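Ticket: Breaker trips when both drums run
Product: Brimura stacked washer, dual drum
Category: Electrical / power
Site: Plullmont, ground floor unit
Status: Closed

Original report

The breaker for the laundry outlet trips when the upper and lower drums run together. Each drum runs a full cycle on its own with no trouble. It started in April, after we moved the machine to a different wall. No error code on the display before the power goes.

Attached files (4):
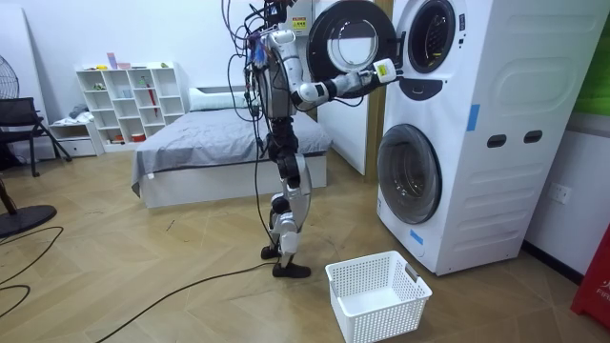
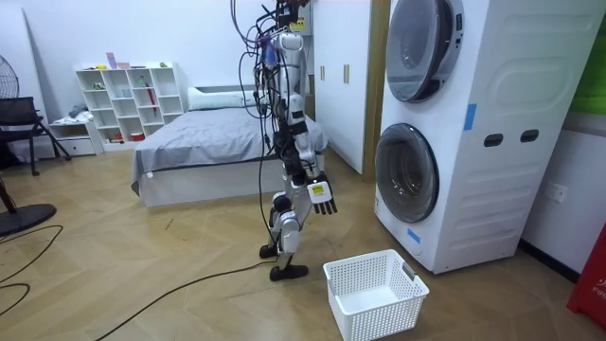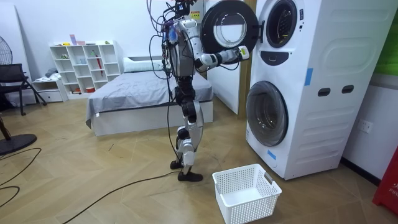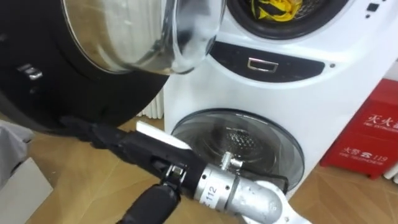 The breaker is 15 amps and the outlet is on the same circuit as two wall lights and a space heater outlet in the hall. Nothing was plugged into the hall outlet during the tests below.

Test 1. Upper drum only, cold cotton cycle. Finished normally.

Test 2. Lower drum only, hot cycle. Finished normally.

Test 3. Both drums, both cold. Finished normally.

Test 4. Both drums, both hot. Tripped 7 minutes in. Reset the breaker, waited, started again. Tripped at the same point.

Reply from support

The manual lists each heater at 2,000 watts. With both heaters on, the load is 4,000 watts, and a 15 amp circuit can't carry that. The machine has a setting that keeps the two heaters from running at the same time. It is on by default, but a full power reset can clear it. Please check the following:

Open the settings menu and go to Power.
Set Shared Heating to On.
Turn the machine off at the wall for a few minutes, then repeat Test 4.

Also tell us what the machine is plugged into. We don't support extension cords or power strips with this model.

Update from customer

Shared Heating was Off. I turned it on and repeated Test 4. It ran for 39 minutes and then tripped. The machine is plugged into a Vivix power strip — the cord doesn't reach the outlet on the new wall. The strip was warm near the plug. I have unplugged it and stopped testing.

Reply from support

Please don't use the strip again, even for one drum. The machine needs its own outlet on its own circuit, within reach of the factory cord. Don't replace the breaker with a larger one unless an electrician has checked the wiring.

Update from customer

Hollmann put in a dedicated circuit and a new outlet behind the machine. They found a loose neutral in the old outlet and replaced that too. Shared Heating is still On. I ran Test 4 twice and both loads finished — no trips, and the plug stayed cool. The combined hot cycle takes longer than before. Is that expected?

Reply from support

Yes. With Shared Heating on, one drum waits while the other heats. Leave it on. Closing this ticket.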